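Urkdale Course in Household Care
Unit 4: Leather seating and loose pillows

In this unit we study the care of a large leather sofa in a living room. Please read the notes before the lesson on Sunday and bring 2 soft cloths, one for dust and one for wiping.

Pale leather shows each mark, so the order of the work is important. First take all the pillows away from the seats. Then clean from the top to the bottom: backrest, armrests, seats, and at the end the lower front. In tufted leather the dust is collecting in the seams and around the dimples, and a flat cloth does not reach it. Use the soft brush attachment with low suction and follow the line of the seam. A pillow that was on the floor must be brushed on both sides before it goes back to the sofa.

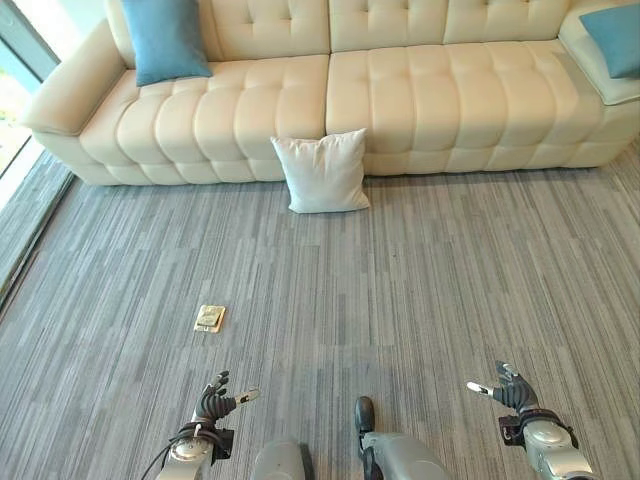 How much water is allowed on the leather?
The cloth should be damp only, so that no drop comes out when you press it in your hand. Wipe with the damp cloth, then dry the same part immediately with another one.

For the carpet under the front edge, use the flat nozzle. Do not push the sofa alone if it is a sectional, the parts can separate.

When the pillows are returned, put them upright against the backrest, with the zipper down. Colored covers should not touch pale leather while they are still wet from washing, the color can pass to it.

Homework: read the Boersma leaflet, the pages on leather, and write down which products it forbids.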